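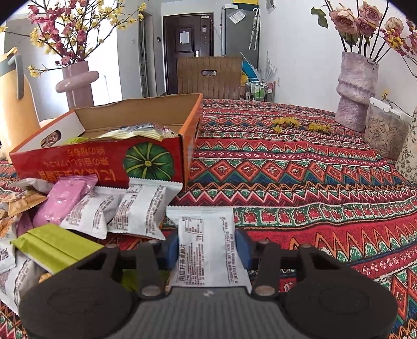

*Single-serve snacks and a reused carton on the bed, with a packet of pumpkin seed oat crisps nearest.*

I keep my snacks in a cardboard box, and I think more people should. I've tried the other ways. I had a Clellar drawer divider that cost more than the food in it, and before that a set of Lenz jars with clamp lids. The jars looked good for a week. Then I had two kinds of crackers going soft in them and no idea when either one had been made, because the date was on the bag I threw out.

My argument is simple. Individually wrapped snacks already come in a container. Each packet is sealed and has its ingredients on it. Opening them all to pour them into a jar makes them worse. All they need is something with four sides to keep them from sliding around, and produce boxes are good at that. The one I like has a big green pumpkin on the long side, with Japanese lettering in white and yellow, and an oval hole in the end for your hand. The lettering is upside down when the box sits the way I use it. I don't mind.

People object to the wrappers, and they have a point. A bag of 70 small packets makes a lot more trash than one large bag. I used to buy the large bag for that reason. I also used to throw away the bottom third of it. I live alone, and I don't eat oat crisps fast enough to beat the humidity in April, let alone in summer. I would like better packaging to exist. Until it does, I'd rather eat all of what I buy.

The other objection is the bed. My sister-in-law thinks food should never touch a bedspread. I sort on mine anyway. It's the largest flat surface in the apartment, it's at a decent height if you sit on the edge, and sealed packets don't leave crumbs. A busy pattern also makes you look properly at what you've put down. I shake the cover out when I'm done.

Sorting is the part I would defend hardest. Every couple of months I take out the packets, check the dates, and put the oldest ones back on top. It takes less time than a trip to the store, and it usually saves me one. The Litness app on my phone wants me to scan each item and keep a running list. I did that until it told me I had 192 servings of something. I deleted the list and went back to looking in the box.

I don't fold the flaps over or put a lid on, either. If I can see the snacks, I eat them. Closed storage is where food goes to expire, at least in my place.

A box will wear out. The corners go first, then the handle hole tears. When that happens I ask at the produce counter for another one, and so far they've always had one to give me.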